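Isabelle MacPherson has been taking old desktop computers apart for most of her working life. She started at Furora, repairing office machines, and now looks after the strip-down bench at Zatura, where 385 towers came in during August alone.

"People think a computer is one thing," she says. "Once the side panel is off you're looking at a box of separate parts, and most of them can be used again."

She lays every tower on its side before she begins. With the case flat, the motherboard faces up and there is less chance of a card dropping out when it comes loose. The cooler is the part she takes most care over, as old paste can hold it to the processor.
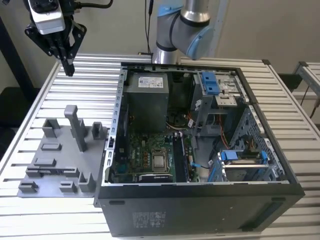

Memory comes next, then any expansion cards. "I leave the power supply till late," she says. "The wires go everywhere – you want the small things out of the way first."

Drives are kept apart from the rest and logged by serial number. Of the last 594 she tested, more than 20 failed.

Asked what slows her down, she names screws. "Different heads in the same case. I've got a tin of odd ones that I keep meaning to sort."

She would like makers to go back to plastic catches for the drives. "Press it, slide it, done. You don't need a tool at all."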